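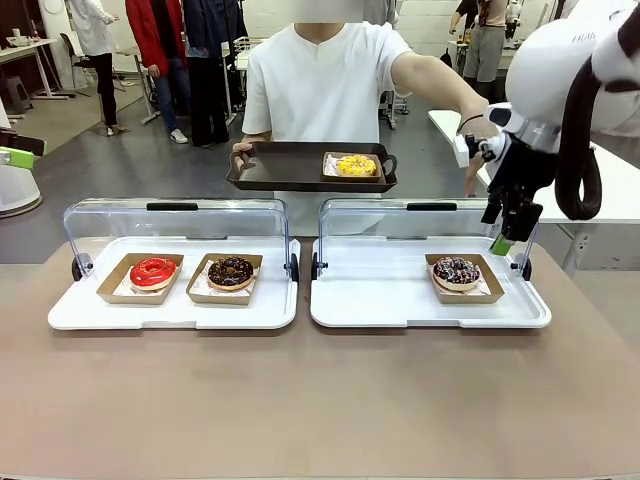
Doughnut display tray

A doughnut display tray is a shallow tray with a clear hinged cover, used on shop counters and at buffets to keep doughnuts in view and out of reach of sleeves. The cover lifts towards the back, usually by a handle on its top edge, and is meant to be shut again afterwards - a step widely regarded as optional.

Use

Glazed doughnuts are commonly set out in small kraft-paper boxes lined with paper, one to a box. The lining stops the glaze from sticking to the card, and sticks to the glaze instead. Boxes are moved by hand or with tongs to a serving tray, which should be held level. Sprinkles do not forgive a tilt.

Arrangement

Practice varies. The Terkside bakeries traditionally fill from the left, while Flindurden shops fill from the right and consider the matter closed. The Dekker pattern, sold by Citwood, holds 3 boxes in a row, or 2 if the customer is to be given the impression of scarcity.

Cleaning

Covers are wiped with a soft damp cloth. Scouring pads leave the acrylic cloudy, after which every flavour looks like vanilla.

See also: Cake stand; Cloche; Serving tray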